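Folding athletic pants so they fit a small basket

gudau_54
Looking for a repeatable fold for thin black athletic pants. Mine go into small plastic baskets on a closet shelf, one basket per person. Folded in half and then in thirds, they slide open as soon as the basket is pulled out. Cotton holds. Polyester does not. Shelf depth is 40 cm and I can't change it.

rdarwish
Roll them. Legs together, start at the hems, finish at the waistband. The elastic is the thickest part and keeps the roll shut.

trelldale
Disagree with rolling. A roll wastes the corners of a rectangular basket, and thin fabric creases in a spiral that shows when worn. File fold:

1. Lay the pants flat on a hard surface, waistband at the far end. A bed is too soft.

2. Flatten the fabric from the waistband toward the hems. Do the legs one at a time. Black fabric hides creases under overhead light, so check by hand.

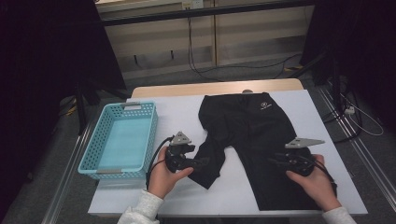 3. Fold one leg over the other, side seams aligned. Tuck the crotch point in so the outline is a plain rectangle.

4. Fold the hems up to just short of the waistband, then in thirds. Stand the packet on its folded edge.

The basket stays on the left while I work, so the finished packet goes straight in. Mine is the light blue kind with perforated sides and a gray tab at each end.

rdarwish
Step 4 is where it fails for me. A standing packet needs neighbors. With two pairs in the basket they both fall over.

trelldale
Correct. It needs a full row. For a partial row, put a folded towel behind it.

gasell34
Either method works if the drawstring is tied first. A loose one catches in the lattice.

gudau_54
Tried both. The file fold held with a full basket, the roll held with a half-full one. Step 2 took longer than the rest combined. I'm using the file fold for the adults and rolls for the kids' basket.

rdarwish
Still rolling mine.

Contact the moderators | © 2020 Brandão Household Forum | Back to top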